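# FAQ: Greifzellen in der Kommissionierung Tinach

Stand: Juli, gilt für alle Schichten

## Fallen durch die Umstellung Stellen weg?

Nein. Die 16 Beschäftigten der Linie bleiben bei Wekora. Die Aufgaben verschieben sich vom Einlegen zum Einrichten, Prüfen und Nachfüllen.

## Womit wird an der Zelle eingelernt?

Mit farbigen Holzwürfeln, später mit Serienteilen. Die Würfel liegen auch dicht an dicht, der Greifer muss den Ansatzpunkt trotzdem finden. Die Fingerkuppen sind schwarz und körnig — Abrieb bitte im Schichtbuch eintragen.
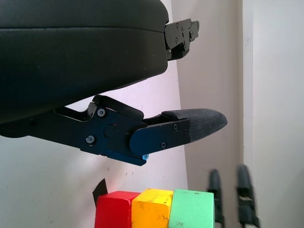

## Wie lange dauert die Schulung?

7 Stunden, während der Arbeitszeit. Inhalt: Bedienoberfläche Tatari, Störungsquittierung, Kuppenwechsel.

## Wer darf in die Zelle greifen?

Nur Eingewiesene, und nur bei abgeschaltetem Antrieb.

## Ändert sich die Taktvorgabe?

Vorerst nicht. Im Probebetrieb gelten rund 105 Teile pro Stunde.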